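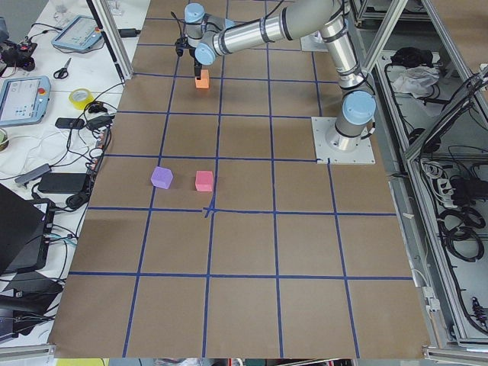 Drernier Retail Alumni Club – Members' Blogs

2019-06-14

So the Nieminen on the corner is closing, and I have been in there four times this week, which is three more times than I went in all of last year. Yes, I know. I'm part of the problem!

If you worked with me at Drernier you'll remember that Nieminen was the competition. We used to walk over on our lunch break and check their towel prices (and then buy the towels, because theirs were better). They had the good escalator, the one with the brass sides, and a cafe upstairs that did a grilled cheese I still think about. When our store shut they took on a bunch of our people, and I figured they'd be there forever. They had the whole block. They had a parking structure!

The signs went up at the start of the month. First it was "Store Closing" in yellow, very polite, with 20 percent off. Then the yellow got bigger and the discount didn't. Anybody who has been through one of these from the inside knows how it goes: the prices get put back up to full ticket first, and then the discount comes off that. I found a saucepan at 30 percent off that cost two dollars more than it did in the spring sale. I know because I bought its twin in the spring sale.

So if you're going, here's my advice as somebody who has worn the lanyard. Leave the kitchen stuff until the last couple of weeks unless there's one particular thing you can't live without. Buy bedding now, because the matching sizes go first and you'll end up with a king fitted sheet and two twin pillowcases. Check the zipper on everything. All sales are final and they mean it this time. And if you have a gift card, use it today, I'm serious. Mine had 21 dollars on it and I'd been carrying it around since two birthdays ago. 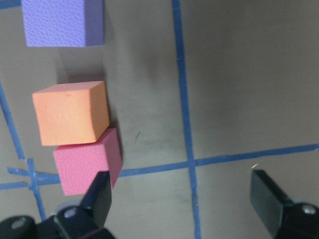

The fixtures are for sale too, and this is where I got into trouble. There's a roped-off area where housewares used to be, with mannequins and glass cases and those spinning racks for greeting cards. A full glass jewelry counter was marked at 200 dollars. I stood in front of it for a long time. I don't own any jewelry to speak of, and I live on the second floor. But it had the little lights inside and they still worked! I went home and measured the hallway, and then I went back and it was gone, so that was decided for me. I did get a wooden shoe stool with the slanted front, which my cat has claimed.

The part that has been bugging me is the Poda thing. Poda bought the Nieminen name and the website and (I think) the house brands, so you'll still be able to get the towels, they'll just come in a bag from a warehouse. They did not want a single store. The local paper said 2,171 jobs across the chain, and the letter that went out to customers said "almost 2,000 colleagues," which is a funny way to round. I got that letter because I have the store card. It had a coupon at the bottom for the new site. I haven't decided if I'm going to use it.

I'm not against buying online, I do it all the time, my recycling bin is a disgrace. But I can't tell from a screen if a towel is any good. You have to stick your hand in the fold. I also met half the people I know across a counter, and I can't see that happening in a checkout cart.
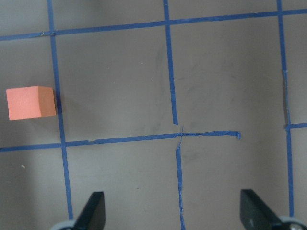 As for the building, the rumor at the register was that Satar is looking at the ground floor. If you haven't been in one, it's groceries up front and housewares at the back, and the one out by the highway is fine, a bit bright. I'd take it over an empty block. When our building went dark it stayed dark for six years and the shoe repair place and the sandwich shop both went with it. Upstairs they're talking about apartments, and I'd like to know what happens to the escalator. Somebody please save the brass.

The people still working there have been lovely, by the way, and they're being asked the same question forty times an hour, so maybe don't ask it. Most of them are staying to the end for the bonus. I did the same thing. The last two weeks you're mostly selling hangers, and your feet hurt more than they ever did at Christmas. Buy a bag of hangers if you go! They're the good heavy ones.

The cafe closes before the rest of the store does, on the last weekend in June. I'm going for a grilled cheese, probably a late lunch to miss the crowd. If any of the old second-floor crew want to come along, leave a comment and I'll grab one of the big tables by the window.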